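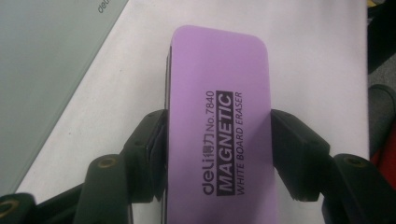 Packing bench automation, who's had it done?

teixeira_b
Ours goes live in May. Flulow cell, two fingered gripper, picks stationery into the order trays. Magnetic board erasers, markers, tape. We're 11 on the bench now and management say no job losses, just "moved to exceptions". Anyone know what that means day to day?

Zerkton
Means you get all the awkward stuff. Robot has the nice square boxes, you get the torn bags and the returns. We went through it at Rurkard. Pay same, job worse imo

A_Abreu
Disagree. Same site, nights. My wrists are better than they've been in years. 767 lines a shift by hand was daft

Zerkton
It was 429 on days and we could have a chat while doing it Albertina. Now its me and a screen

A_Abreu
You could swap to nights lol. But ok yes, quieter. Miss that bit

teixeira_b
Did they train you or just hand over a login?

A_Abreu
Two days, then a lad from the supplier for a week. Ask for longer. And get the regrading in writing befroe it goes in, we didnt and it took 9 months

Zerkton
That I do agree with. Get the union in the room as well

teixeira_b
Cheers both. Meeting's Thursday, will report back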